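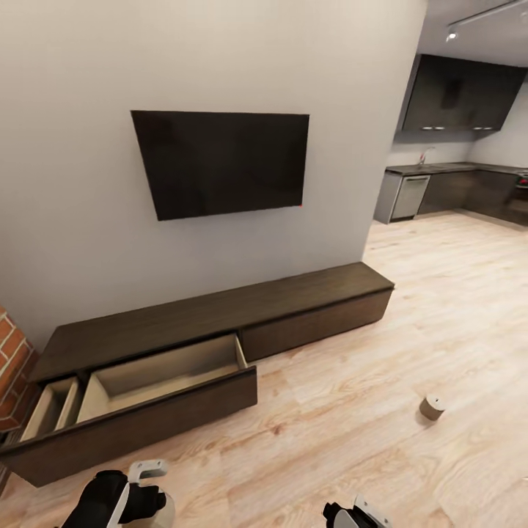 Sala simulada, vista do robô: duas gavetas do móvel da TV abertas, garras em baixo.

Caderno da oficina, 21 Dez 2023
Escreve: Iulian Rusu

Continuo com a tarefa das gavetas. O móvel físico que o Renato Ledesma está a construir na bancada do fundo ainda não tem as corrediças, por isso hoje trabalhei só no simulador, com o modelo dos dois braços que chamamos Divdale.

Estado da cena: a gaveta larga está vazia e a mais estreita, à esquerda dela, tem as divisões interiores. Deixei as duas abertas de propósito, para verificar os limites das juntas sem depender do agarre. O curso na definição da gaveta larga estava errado, tinha um sinal trocado no eixo, e corrigi. A estreita herdou o mesmo ficheiro, então ficou corrigida também.

O que fiz depois:
- Baixei o atrito das corrediças. Com o valor antigo a gaveta larga parava a meio e o braço esquerdo entrava em erro de força.
- Refiz a malha de colisão das divisões. Era um bloco único e a garra não podia entrar nos compartimentos.
- Corri o fecho da gaveta larga 8 vezes com o braço esquerdo. Em 2 a ponta do dedo escorregou na borda da frente e a gaveta ficou torta uns instantes. Nas outras fechou bem.

Pendente: a televisão. O bordo de baixo aparece um pouco inclinado e eu não sei se é a rotação do objecto ou a perspectiva da câmara. A Zulema Fuentealba diz que é perspectiva. Vou pôr uma vista frontal e medir, prefiro não discutir sem número.

O cilindro pequeno bege no chão fica onde está. Para o teste seguinte quero que o braço direito o apanhe e o ponha na gaveta larga, e depois o esquerdo feche. Atenção à altura: o punho direito ainda tem o limite antigo e talvez não chegue ao chão. Se não chegar, subo o cilindro para o tampo do móvel e faço primeiro essa versão.

Sobre a cozinha lá atrás: não toquem por agora. As luzes debaixo dos armários custam tempo de cálculo, mas o Hipólito Huenchumán precisa delas para comparar com os registos que fizemos em Agosto.

Para o Renato: quando montares as corrediças no móvel verdadeiro, mede por favor a força para abrir com a gaveta vazia, com o dinamómetro de gancho (está no armário da Zerka, segunda prateleira). Faz a medida no centro da frente e também perto de um canto. Com estes dois valores eu ajusto o atrito do modelo, que neste momento é só palpite meu.

Guardei a cena com o nome gavetas_abertas_2. A versão anterior tem ainda o eixo trocado, não usar.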